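Coursework > Household Studies > Second Year > Group Reports > Stokgate

Where Things Go: A Study of Putting Away in One Shared House

Final report, Stokgate house group
Written up by Shahnaz Wickramasinghe

1. What we set out to do

Our project began as a study of food storage. The proposal promised a comparison of shelf layouts in student kitchens, with drawings, and it was approved on that basis. By the second week we had noticed that very little of the food in our house was on a shelf, and the proposal had to be quietly rewritten.

The question we ended up with was simpler. When a person in a shared house is holding an object and wants to stop holding it, where does it go? We wanted to know whether the official places (cupboard, drawer, rack) were used, what the unofficial places were, and whether moving things around would change anything. Most of the course reading on this subject assumes a household with one person in charge. Stokgate has never had a person in charge. It has a rota, which is from the previous tenants and has their names on it.

2. The house

Stokgate is a narrow brick house with the kitchen at the back and the laundry corner just off it, behind a door that doesn't close. We should admit that the two rooms work as one. Anyone coming in from the street with shopping passes the washing machine before reaching the fridge, and anyone carrying laundry has to cross the kitchen to get to the stairs. There is one real counter. The dish rack takes up half of it and the toaster takes up the part you would want.

Each tenant has one cupboard. The cupboards are not the same size, and the history of who got which goes back further than any of us and can't be discussed at dinner. There is also a tall cabinet everybody calls the Cleron, after the name on its door. It was meant to be shared storage. When we opened it for this study it held a fondue set, a very large quantity of birthday candles, and a bag of flour we agreed not to move.

3. Method

We kept a log for 3 weeks in August. It was a notebook on a string by the fridge, and the rule was that if you found something in a place you wouldn't have looked for it, you wrote down the object, the place, and the time of day. You were not supposed to write down who you thought had done it. This rule was broken on the first evening and we have blacked out those lines.

Alongside the log we did short interviews, mostly while somebody was cooking. We asked each person to describe where they put their shopping when they got home, and then compared the answer to what the log said. The gap between those two is really the whole report.

We had a budget of 200 dollars for changes to the house and spent up to a third of it, depending on whether you count the pizza.

4. What we found

4.1 Containers attract things

The strongest pattern was also the dullest. An open container at waist height will be filled by whatever is passing. It doesn't matter what the container is for. The fruit bowl had batteries in it. The recycling crate had an umbrella in it, which two people had been looking for. A mixing bowl left out to dry collected mail for most of a week, and by the end of that week one of us was defending it as a good mail bowl.

The laundry baskets were the best performers by a long way. They are wide, they are light, they have no lid, and they sit right on the route from the front door to the kitchen. A person with full arms and a phone ringing doesn't think about the category of the basket. They think about their arms. Clothes went in, as intended, and so did anything else that had been in the same hand.

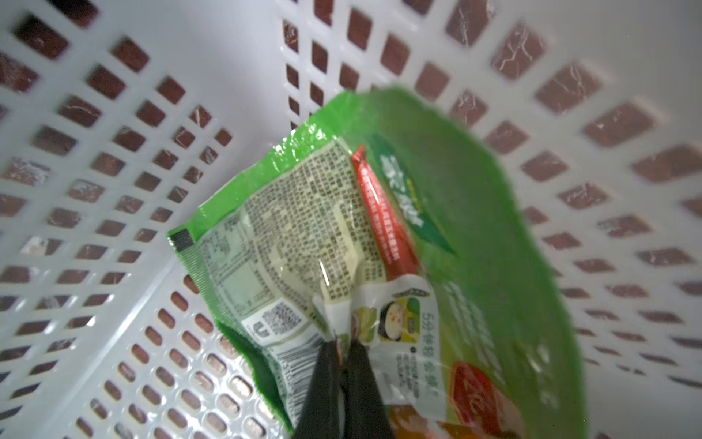 Packaged food was the item that traveled most. Cans and jars are heavy, so people take them straight to a shelf to be rid of them. Noodles, crackers and anything else in a crinkly bag weigh almost nothing and can be put down several times on the way without the carrier noticing. In the interviews everyone told us they put dry food "in my cupboard." The log disagreed with every single one of them, including me. I said it with great confidence and there was a packet of rice crackers on the stairs behind me as I spoke.

A related point about quick food: the faster a thing is to make, the less seriously it gets stored. A bag that promises a meal in five minutes is treated as something you are about to eat, so it seems silly to put it away. Then you don't eat it. Our tenants would shelve dried beans with real care, label facing out, and those beans will still be there when the building is torn down.

4.2 Nobody empties what they didn't fill

Once an odd object was in a container, people worked around it. We had one log entry for a whisk in the shoe rack followed by four more entries for the same whisk, all in different handwriting. Asked about this, people said they assumed it was there for a reason. Moving it felt rude. We think this is where most of the mess in a shared house comes from: politeness.

4.3 Time of day

Sunday evening was the worst, since everyone shops and does laundry then. Mornings were calm. The hour after midnight produced only 7 entries over the full study, but they were the hardest to explain, and we have left the cheese grater out of this report at the request of the person involved.

5. Changes we tried

Labels. We put paper labels on the baskets, the bowl and the crate. People read them, agreed with them and carried on as before. One label was later found in the fruit bowl.

A landing shelf. This was the main spend. We bought a small flat-pack shelf from Fendurero and put it just inside the kitchen door, before the washing machine, so there would be somewhere to drop food first. The instructions had one drawing for two different screws. Once it was up it worked better than we expected, and within days the food entries in the log had mostly shifted from the laundry corner to the shelf. Of course the food then stayed on the shelf. We are counting that as progress because at least it is all together and at eye level, where it can make people feel guilty.

Moving the baskets. We moved them upstairs to the landing. This lasted one day. They came back down with laundry in them and never returned, and I can't say I blame anyone. The machine is downstairs.

A reset. Once a week, all of us at once, everything in the wrong place goes on the kitchen table and gets claimed. It takes less time than arguing. Unclaimed items go in the Cleron, beside the flour.

6. Problems with the study

The people being studied were also the people doing the studying, and also wanted a good grade. At least one of us tidied before writing in the notebook. The log also depends on noticing, and there are corners of the house where noticing stopped some time ago. The pen went missing twice.

Our supervisor, Dr. Gunawardena, pointed out in her comments on the draft that one house is a small sample. We agree. We did ask the house next door and they said no before we had finished the sentence.

7. Recommendations

For other shared houses, we would suggest putting an open surface close to the entrance and accepting that it will be ugly. Give lightweight food a place of its own that can be reached with one hand. Don't bother with labels. Hold the reset at a time when everybody is already home, and agree ahead of time that no questions will be asked about how an object got where it was.

The word limit for this report was 3,000 and we are well under it. The remaining pages of the notebook are available for inspection, apart from the one with soup on it.

Appendix A: sample log entries

Potato peeler, bathroom shelf, 8 a.m.
Half a loaf, on top of dryer, evening
Sock (clean?), cutlery drawer, noon
Whisk, shoe rack, afternoon
Whisk, shoe rack, evening
Notebook pen, freezer, no time given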